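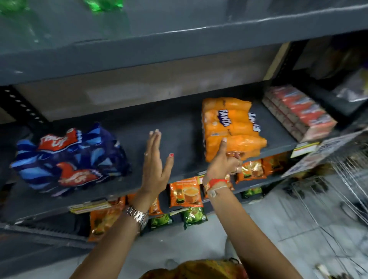

4.2 Facing and the middle shelf

Anyone who has spent a long evening on the shop floor will know that shelves drift. A pack is lifted and put back a hand's width from where it stood, a neighbour leans into the space, and by closing time the row no longer looks like the plan on the stockroom wall. We call the work of putting this right "facing", after the word most of our shop staff used themselves, and we were fondly warned by several of them that it is far more tiring than it sounds. The shrink-wrapped multipack is a particularly awkward customer. It has no firm corners to speak of, so its wrap crumples and the whole thing settles at a slight tilt, as the blue Thums Up pack does at the left of the middle shelf, while the boxed cartons further right can be kept in rows with far less fuss. Between the blue pack and the orange Fanta one there is open space enough for a spread hand, and it was gaps of this kind that our shop staff and our shoppers judged so differently.

The interviews (carried out in April, in 4 shops) suggest that staff see a gap first as something to be closed. Shoppers were a good deal more forgiving. Many of them told us, often at generous length, that they like a little room beside a heavy item, for it gives the fingers somewhere to go. One woman at the Simiyu shop said that a tightly packed row made her feel she was "pulling a book out of somebody else's bookcase", and we have thought of her remark many times while writing this section. Of the 955 comments we coded, 374 touched on the ease or difficulty of getting hold of a pack, which was rather more than we had expected when we drew up the coding scheme with Rhona Strachan over a very long lunch.
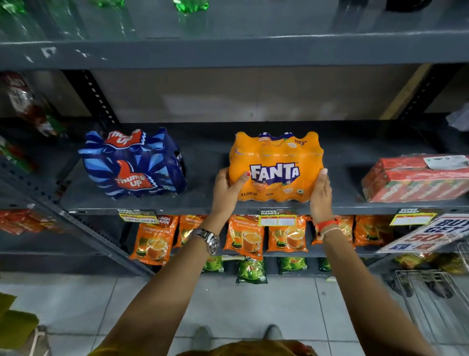 Figure 3. Two-handed lift of a shrink-wrapped multipack (8 x 250 ml), held at the lower corner and the lower side.

The lift in Figure 3 is of the sort we came to call a low hold. Both hands are placed towards the bottom of the pack, and the bottle necks, which bulge through the plastic along the top, are left alone. Shoppers who favoured the low hold spoke of the wrap as something not quite to be trusted, and a few had stories of split plastic and rolling bottles that they plainly enjoyed telling. Others preferred to take a pack by the top, and were just as sure of themselves.

Shelf height matters here too, as Gönül Ertürk pointed out in her early notes from the Hiltari shop. With another shelf running across above, a pack must be drawn forward before it can be raised very far, and any raised lip along the front has to be cleared on the way. We return to the question of lips and clearances in Section 5, where the shop staff's own suggestions are set out.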